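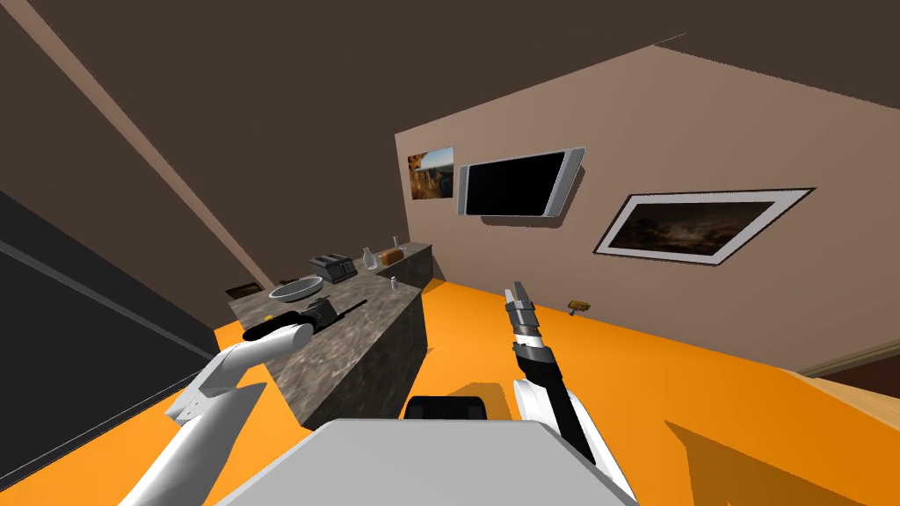 A dark-handled tool lying on the counter, with an orange floor beyond.

How to oil a wooden worktop

A wooden worktop needs oiling two or three times in its first year and once or twice a year after that. The job is simple but it is spread over a couple of days, so pick a time when you can manage without the kitchen. I usually do ours in July, when the windows can stay open.

What you need

Clear worktop oil (we use Furnel, but any food-safe oil sold for worktops will do)
Sandpaper in 120 and 240 grit
Lint-free cotton cloths
Washing-up liquid and a soft sponge
Masking tape
A metal bucket or an old tin with a lid

Check whether it needs doing

Flick a few drops of water on to the area by the sink. If they sit up in beads, leave the worktop alone for another month. If they spread out and darken the wood, it is time to oil.

Clean and dry

Clear everything off, including the things at the back that never get moved. Wash the surface with warm water and a very small amount of washing-up liquid, wipe it again with clean water, then dry it with a towel. Leave it overnight. Damp wood will not take the oil evenly.

Sand

Start with the 120 paper on any stains or raised patches, then go over the whole top with the 240. Always sand along the grain. Black marks around the taps may need a second go – feather them out into the surrounding wood or you will end up with a dip. Vacuum up the dust and wipe down with a barely damp cloth.

First coat

Tape along the wall and around the sink. Stir the oil, pour a little on to the wood and spread it with a cloth, working on a section no more than 50 cm wide. Leave it for 15 minutes, then wipe off all the excess. This is where most people go wrong. Oil left sitting on the surface turns sticky and has to be sanded back.

Do the cut ends and the edge of the sink opening as well. Bríd Ó Ceallaigh, who fitted ours, also oils the underside above the dishwasher, where the steam gets in.

Further coats

Wait at least eight hours between coats. New wood wants four coats, older wood usually 2.

Used cloths

Oily cloths can heat up and catch fire by themselves. Soak them in water and lay them flat outside to dry before they go in the bin.

Keep the worktop dry for a day after the last coat, and use trivets under hot pans from then on.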